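Home Products Closures Sampling Journal Contact

Ormsby 300 Lotion Bottle

The Ormsby is the bottle we reach for when someone comes in with a body wash or a hand lotion and no fixed idea of what it should live in. It holds 300 ml, it has soft shoulders and a wide flat front for the label, and it stands up straight even when it's nearly empty. We've been making it at Fliredham for a good while now and we still get a kick out of seeing a new color come off the line!

The body is blow molded in HDPE, in either virgin material or our Eter blend, where most of the resin comes from old milk jugs. Eter has a faint gray cast in its natural state. Some brands love that and leave it alone. If you want a clean white, ask for the two-layer version, which keeps the recycled resin on the inside wall and the fresh white on the outside.

The neck is a standard 24/410, so it takes our lotion pump, our disc top and our flip cap, and most other closures in that size. The pump has a lock-down head for shipping. Dip tubes come cut to length for this bottle, with a small angle at the foot so they reach into the corner and pull up the last of the product.

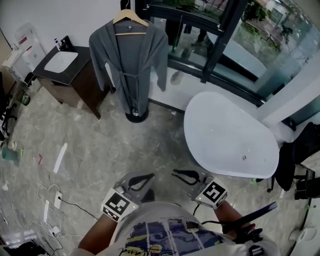 Words by Jocelyn Lumanlan, Product Team | 4 comments | 96 shares

The big change this year is the shoulder. Baltazar Xolalpa in our tool room recut the molds so that the curve starts a little lower, and the label panel gained some useful height from it. Filling lines like it better too, as the bottles nudge along side by side without riding up on each other. If you hold stock of the older Ormsby, your labels will still fit, and so will your closures. Please don't mix the two shapes in one carton, though, because the pack heights are different.

Decoration is the fun part. We can screen print up to four colors, hot foil over the top, or apply a pressure-sensitive label front and back. Skisico, who make a lovely unscented hand wash, went with one color of ink straight onto natural Eter, and it looks terrific.

Ordering
Item code: 927
Minimum run, stock colors: 3,000 bottles
Carton quantity: 96
Custom colors: please ask, we'll match to a chip or to a sample you send in
Closures: packed separately

Samples are free and go out with one of each closure, so you can try them with your own formula before you decide. Thick creams can be slow through the standard pump, and Ikhsan Purba on the sampling desk will happily put a wide-bore one in the box if you mention it. Tool time for custom colors is filling up through November.

We use cookies to remember your sample basket. Accept | Settings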